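Como organizar uma noite de esquetes ao vivo em casa (e sobreviver até os aplausos)

14 de janeiro de 2021

Se você, como eu, cresceu vendo programas de humor ao vivo e já ficou acordado até de madrugada só para pegar o último quadro, este passo a passo é para você! A ideia é simples: juntar as pessoas que moram com você (e quem mais quiser entrar por videochamada) e montar um programa de esquetes de verdade, com abertura, apresentador convidado, telejornal de mentira, número musical e aquela despedida com todo mundo acenando ao mesmo tempo.

Fizemos o nosso primeiro em julho e batizamos de Prundgate Ao Vivo, que não quer dizer absolutamente nada e foi aprovado por aclamação. De lá para cá o roteiro mudou bastante, e o que vai abaixo é a versão que funciona aqui em casa.

O que você vai precisar

Um celular ou computador com câmera
Um relógio que todos consigam ver
Papel e caneta grossa para as dalas (os cartazes com as falas)
Uma luminária ou duas
Roupas velhas, perucas, chapéus, óculos sem lente
Uma playlist com a vinheta e as músicas de passagem

Passo 1: escolha a duração e não mexa mais nela

Quarenta minutos é o tempo ideal para uma estreia. Parece pouco, mas são 40 minutos sem pausa, com troca de figurino no corredor e alguém procurando o bigode. Se o grupo for pequeno, 20 minutos já dão um programa lindo: abertura, dois esquetes, telejornal e música.

Anote o horário de início e cumpra. A graça do ao vivo está aí – começou, começou. Quem estiver no banheiro entra no segundo quadro.

Passo 2: defina o apresentador convidado

Pode ser qualquer pessoa do grupo, mas trate essa pessoa como celebridade desde a véspera. Mande um convite formal, invente um filme que ela estaria lançando (o nosso se chamava Mikasby 2: O Retorno, e até hoje perguntam pelo primeiro) e faça um cartaz para a porta da sala.

O apresentador tem três tarefas: o monólogo de abertura, participar de pelo menos dois esquetes e chamar o número musical. Só isso. Não deixe essa pessoa operar a câmera, senão ela some no meio do programa, e aí a sua estrela está atrás de um tripé resmungando que a bateria vai acabar.

Passo 3: escreva muito e jogue quase tudo fora

Esse é o passo de que eu mais gosto! Marque uma reunião de pauta em que cada um traz ideias de uma linha. Uma linha mesmo, do tipo "um vendedor de guarda-chuvas que tem medo de água" ou "uma reunião de condomínio no fundo do mar". Ninguém explica, ninguém defende. Leu em voz alta, se alguém riu, vai para a pilha do sim.

Depois, cada ideia da pilha vira um texto curto. Nosso limite é de 500 palavras por esquete, e eu recomendo muito que você adote algum limite parecido. Um texto desse tamanho rende uma cena ágil e cabe na memória de quem não é ator. O maior que já levamos ao ar tinha 339 palavras e foi o mais pedido para reprise, o que deve dizer alguma coisa sobre os outros.

Na hora de escrever, procure:

Uma situação clara logo na primeira fala
Um personagem que quer muito uma coisa
Uma virada no meio
Um final rápido, mesmo que seja meio bobo

O final é a parte mais difícil, então aqui vai um truque velho: se não souber como terminar, faça alguém entrar pela porta com uma notícia absurda e corte para a música. O público perdoa tudo quando a música entra na hora certa.

Passo 4: leitura de mesa

Com os textos prontos, sente todo mundo em volta da mesa e leia tudo do começo ao fim, sem parar para consertar. Um de vocês fica com o relógio e anota quanto tempo cada quadro levou. Outro marca onde houve risada. Só depois da leitura completa é que se mexe nos textos.

Corte sem dó as falas que só servem para explicar a piada. Se duas cenas seguidas usam o mesmo tipo de humor, separe as duas com o telejornal ou com a música.

Passo 5: as dalas

Decorar é bonito, mas o charme desse tipo de programa é o olhar que escapa para o lado procurando a fala. Use folhas grandes, letra de forma, poucas linhas por folha e uma cor para cada personagem. Numere tudo no canto! Já tivemos um detetive respondendo com as falas da sogra por um bom pedaço de cena (ficou ótimo, mas não foi de propósito).

Quem segura as dalas fica bem ao lado da câmera, na altura dos olhos de quem fala. Nunca embaixo, ou o elenco inteiro parece estar lendo o próprio sapato.

Passo 6: o cenário do telejornal

Todo programa de esquetes que se preza tem um bloco de notícias, e ele é o mais fácil de montar: uma mesa, uma parede lisa, um paletó. O âncora do nosso é o Repórter Rotberg, sempre indignado com assuntos mínimos, como a previsão do tempo da semana passada.

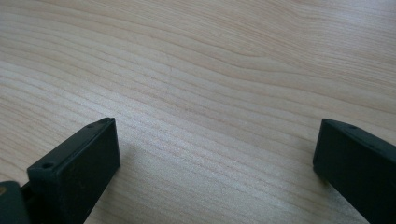
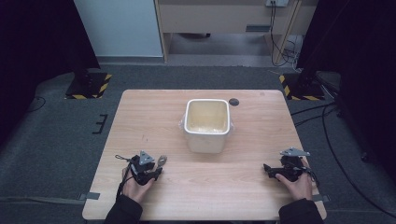
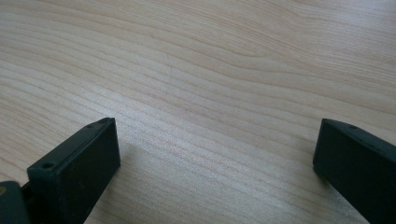
Tampo de madeira clara, com os veios à mostra.

Para as notícias, escreva manchetes de uma frase e uma resposta do âncora de outra frase. Leia rápido. Se uma piada morrer, o âncora arruma os papéis, pigarreia e segue para a próxima. Esse arrumar de papéis, aliás, costuma render mais risada do que a manchete. Vale ter também um comentarista que aparece no meio do bloco e não tem preparo nenhum para o tema. O nosso é só Joseph, especialista em tudo, e já comentou xadrez, vulcões e a vida amorosa dos pombos.

A luz faz muita diferença. Coloque uma luminária de cada lado da câmera, um pouco acima do rosto, e apague a lâmpada do teto. Faça um teste gravando alguns segundos e confira se não há sombra dura no nariz do âncora.

Passo 7: o número musical

Pode ser violão, teclado, dublagem, coral de primos na videochamada (com atraso e tudo). Se for dublagem, capriche na entrega: óculos escuros, ventilador no cabelo, microfone de escova. Deixe a música já aberta e no ponto, com o volume testado, para não tocar um anúncio bem na hora em que o apresentador grita o nome da banda.

Passo 8: ensaio geral

Faça um ensaio corrido no mesmo dia, com figurino e trocas. É nele que você descobre que o chapéu do pirata e o vestido da rainha são da mesma pessoa, em cenas coladas. Cole a ordem dos quadros na parede do corredor, em letra grande, com o nome de quem entra e o que precisa estar vestindo.

Passe também as transições. Uma vinheta curta entre um quadro e outro dá tempo de trocar de roupa e mantém o clima lá em cima. Se a troca for demorada, jogue um falso comercial no meio – a gente adora os falsos comerciais, dá para gravar antes e eles salvam qualquer atraso.

Passo 9: no ar!

Faça a contagem regressiva em voz alta, solte a vinheta e vá. Errou a fala? Continua. Caiu na risada? Continua rindo e continua a cena. Combine só um sinal com a pessoa da câmera para encurtar um quadro que esteja se arrastando (o nosso é coçar a orelha com a mão trocada).

No encerramento, chame todo mundo para a frente da câmera, agradeça ao apresentador e à atração musical, distribua abraços e deixe a música tocar até o fim. Salve a gravação em dois lugares antes de desmontar a sala, e já guarde numa pasta os esquetes que ficaram de fora, porque a próxima reunião de pauta começa por eles.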